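Setting up your Kornley humidor: seasoning and first fill

I've had my Kornley for a few years now and I've set up three more for friends, so this is how I do it – slightly different from the leaflet in the box, but it works for me!

Before you start you'll need distilled water, a clean saucer, a new sponge and the little Herness hygrometer that comes in the lid pocket.

1. Take out the trays and the divider and brush off any cedar dust with a dry cloth.

2. Put the sponge on the saucer and pour 20 ml of distilled water over it. Sit the saucer in the middle of the box and shut the lid.

CAUTION: Please don't wipe the cedar down with a wet cloth. I did that with my first one and the lining warped so badly the top tray never fitted again.

3. Leave it closed for 9 days. I know, I know – I always want to peek as well.

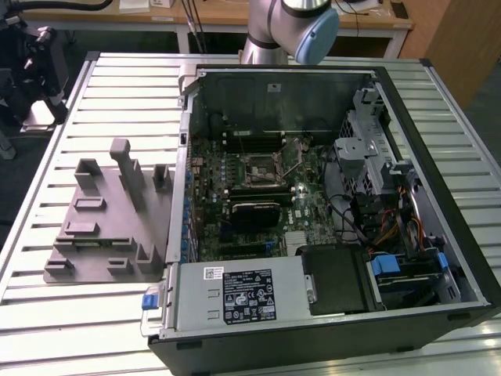

4. Check the hygrometer. I like to see it settle in the high sixties before I go any further. If it's still low, add a bit more water to the sponge and give it another couple of days.

5. Take the saucer out, fit the humidifier under the lid and put the trays back.

6. Now the fun bit. Load your cigars with a little space between them (the big Kornley is sold as holding 138, but I'd stop well short of that).

Note: Fergal Mulcahy keeps his in their cellophane and I take mine out. We've argued about it for ages and both lots smoke perfectly well.

7. Top up the humidifier when the reading starts to drop, usually monthly in my house and more often once the heating goes on.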